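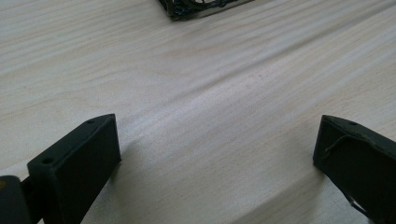
How to Clean and Oil a Pale Wood Tabletop
By Freya Crabtree

Pale wood shows every coffee ring, and it yellows if you use the wrong finish. This method works for bare or previously oiled tops. If yours is varnished, stop after the washing step.

What you need
Mild dish soap
Two cotton cloths and a lint-free rag
Sandpaper, 180 and 240 grit
Clear or white-tinted hardwax oil (I use Sando)

1. Clear the table and wipe off the crumbs. Mix a teaspoon of soap into a quart of warm water. Wring the cloth out well and wipe with the grain.

2. Go over it again with plain water, then dry it with the second cloth. Leave it overnight. Damp wood sands badly and the paper clogs.

3. Sand lightly with 180, always in the direction of the grain. Scratches across the grain will show up dark once the oil goes on. Spend a little longer on rings, but keep the sandpaper moving so you don't make a dip. Softwoods like pine dent and wear fast.

4. Finish with 240 and vacuum up the dust. Wipe with a barely damp cloth and let it dry for an hour.

5. Put a small amount of oil on the rag and rub it in thinly. Do the underside too if it's bare. After 15 minutes, wipe off whatever hasn't soaked in.

6. Wait 8 hours and put on a second coat the same way.

Lay used rags flat outdoors to dry before you throw them out. Oily rags left in a pile can catch fire.

Keep hot pans and wet glasses off the top for a week. After that, wash as needed and re-oil when water stops beading.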